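3 min read

I clean rooms for a living, or I did full time until last October. Now I spend half my shift at the Colitz guesthouse with a mop and the other half at a desk, looking over practice runs from the software people at Domellow, who want a robot arm doing our bathrooms. I get asked all the time if I'm scared of it. Mostly I'm annoyed!

My beef is with the word "simple." The sales deck called bathrooms simple, repeatable work. Have these folks met a bathroom? Guests leave stuff on top of the tank (always the tank), and you have to decide what's trash and what's somebody's treasure before you wipe a thing. 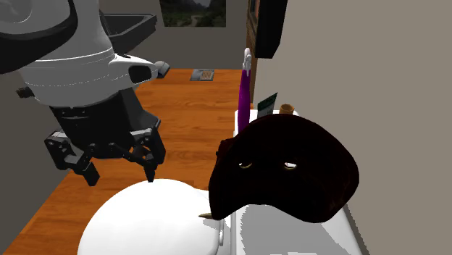
Work & Wages

I'll give Domellow credit, their simulated bathroom has clutter in it. There's a big dark mask by the tank, a little round container, something tall and purple, and the gripper is down at the lid with its fingers open. Fine, good start. But I move a guest's things and put them back the way I found them, and I learned that over 18 years, from people yelling at me.

So pay us for it! The desk hours come with an extra 200 bucks a month, and the crew at the Castel building gets zero for the same reviewing. If the arm ever does take over the scrubbing (my knees say please), I want the folks who taught it on the payroll, with a title and a raise.

Filed under: Jobs, Robots, Gripes

Recent posts
Who Gets the Tips Now?
My Week on the Castel Night Shift
Lunch at Nghiêm, and Why I Stayed Two Hours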